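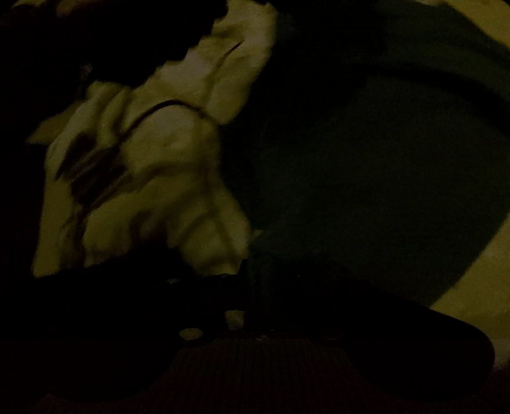
Why is it hard to see colours in the dark?

Wake up in the middle of the night and look around your bedroom. You can probably make out the shape of your bed and the door. You might see a pile of clothes on a chair. But what colour are the clothes? If you don't already know, it is very hard to say. A red jumper and a green jumper can look like the same dark grey.

The jumpers have not changed. The change is in how your eyes are working.

Light comes first

You see things when light bounces off them and goes into your eyes. The light might come from the sun, a lamp, a torch or the moon. In a room with no light at all, you would see nothing, no matter how long you waited. Most bedrooms are not that dark. A bit of light comes under the door or around the edge of the curtains.

At the front of your eye is a black dot called the pupil. It is a hole that lets light in. In bright light the pupil gets small, and in dim light it opens up wide. In a dark room a child's pupil can be over 7 millimetres across. On a sunny beach it might shrink to 2 millimetres.

Rods and cones

At the back of each eye is a thin layer called the retina. It is packed with millions of tiny cells that pick up light. There are two main kinds, rods and cones, and they are named after their shapes.

Cones need plenty of light. They let you see colours and small details, like the print in a book. Most people have three types of cone. Your brain compares the messages from all three to work out what colour you are looking at.

Rods can work with very little light, but there is only one type of rod for seeing in the dark, so your brain has nothing to compare. Rods can tell it how light or dark something is. They can't tell it whether the thing is blue or orange.

When a room is dim, your cones mostly stop being useful and your rods take over. That is why the room looks grey. It also looks a little blurry, as rods are not good at fine detail.

Why do you have to wait?

When you switch off a bright light, everything looks black at first. After a few minutes you start to see shapes again. Your pupils open quickly, but your rods are slower. They use a chemical called rhodopsin (say "roe-DOP-sin") to catch light. Bright light breaks it down, and your eyes need time to build it back up. It can take half an hour or more for your eyes to get fully used to the dark.

If you turn the light on again, even for a moment, you lose a lot of that work and have to wait again. People who look at stars often use a dim red torch, as rods hardly respond to red light.

Why does the dressing gown look like a monster?

Your brain likes to know what it is looking at. When your eyes send only a few blurry shapes, your brain fills in the rest by guessing. Mostly it guesses well. Sometimes a dressing gown on a hook looks like a person, or a lump in the doona looks like a dog. Turn on the lamp and your brain gets more information, so the guess is fixed straight away.

Try it yourself

You will need coloured pencils, white paper and a room you can make quite dark. Ask an adult to help.

Mix up the pencils and turn off the light. Wait 16 minutes. You can listen to a story while you wait, but don't look at a screen. Now try to sort the pencils by colour, and put a mark on the paper with each one. Say out loud which colour you think it is, and have your helper remember what you said. Then turn on the light and check. Many people mix up the dark blue, purple and brown ones.

Words to know

Pupil – the hole that lets light into your eye
Retina – the layer at the back of your eye that picks up light
Rhodopsin – the chemical rods use to catch light

Search this site Type a word or question Go

Comments

Azucena Orozco
My class did the pencil test in the sports cupboard. Brown and purple got nearly everyone. Yellow was easy to pick as it looked so pale.

Ayuba
do cats see colours at night

Natalia Barajas
Ayuba – cats have lots of rods, so they see shapes in dim light much better than we do. They don't see colours as well as we do, even in the daytime.

Itzel B.
I thought my school bag was a possum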